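3.2. Rebuts légers et tri en fin de poste

Le papier froissé représente une fraction particulière des rebuts de conditionnement. Sa masse est faible, son volume apparent élevé, et sa forme ne se prête ni à l'empilement ni au comptage visuel rapide. Sur le site de Villa, 196 éléments de calage usagés ont été relevés sur les plans de travail en fin de poste ; 68 d'entre eux étaient des papiers mis en boule, les autres des feuilles restées planes ou simplement pliées. Le protocole Dedum impose que tout rebut soit évacué avant la remise à disposition du plan, sans distinction de taille.

La figure 2 montre une boule de papier brun clair, aux bords en partie déchirés, près de l'angle d'une table blanche ; un bac beige est placé à côté de l'extrémité droite du plateau.
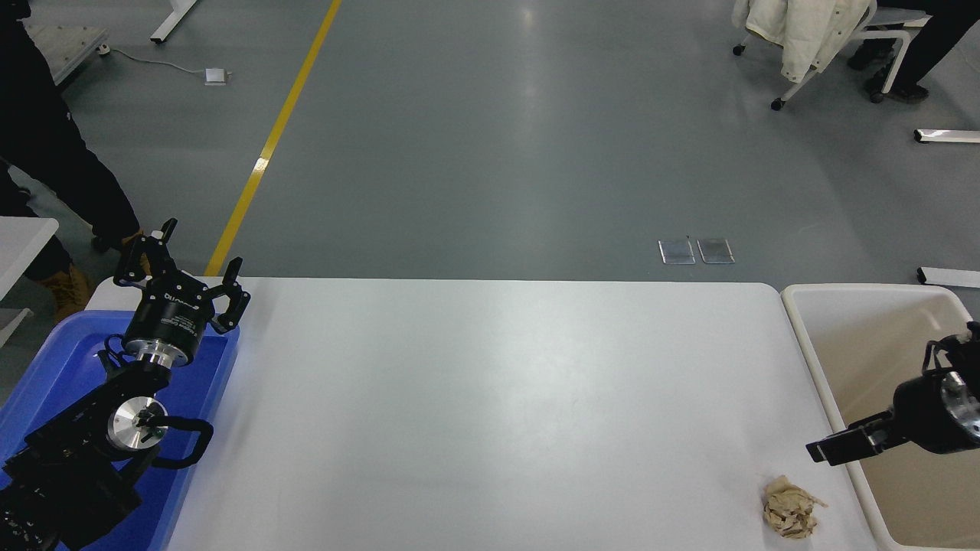 Figure 2. Papier froissé sur un plan de travail blanc.

Selon Vittoria Fabbri, la proximité du bac ne suffit pas à prédire l'évacuation : un rebut isolé serait plus souvent laissé en place qu'un groupe de rebuts, même à portée de main, et le critère de distance retenu dans le protocole mériterait d'être complété par un critère de densité. Nous retenons cette objection pour l'analyse qui suit.

Les relevés de juillet vont dans le même sens. Parmi les 68 boules de papier, 33 étaient seules sur leur plan de travail — cas que la grille Grevus, conçue pour des rebuts groupés, ne code pas séparément. Une modalité « rebut isolé » a donc été ajoutée à la grille. Le degré de compression du papier n'a pas été mesuré ; son effet éventuel sur le volume occupé dans les bacs est traité en section 4.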